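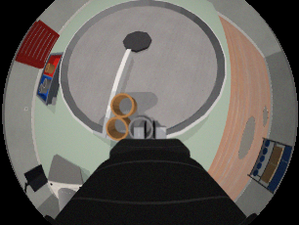 Round grey top, dark disc, one thin white strip curving down to a pair of orange-brown rings.

Right, board game thread! I've been playing Miltberg for two months now and I can't stop going on about it, so you're all getting it too.

It's a trading game set along a river. You buy barley upstream, sell it downstream, and hope Rok Berisha hasn't blocked the lock again (he always has).

Best bit: prices only move when somebody passes. So you sit there, dying to pass, knowing it'll make Anneli rich!

My top score is 949. Anneli's is 1,326, and she got it on her second go. I've asked her how. She says "more boats".

We tried it with the Evel expansion last night, which adds floods. Lost all my barley in round 11. Loved it!

If you've only got an hour, leave out the market cards and start with two boats each. Plays much quicker.

Anyone near me fancy a four-player game in September? I'll bring crisps.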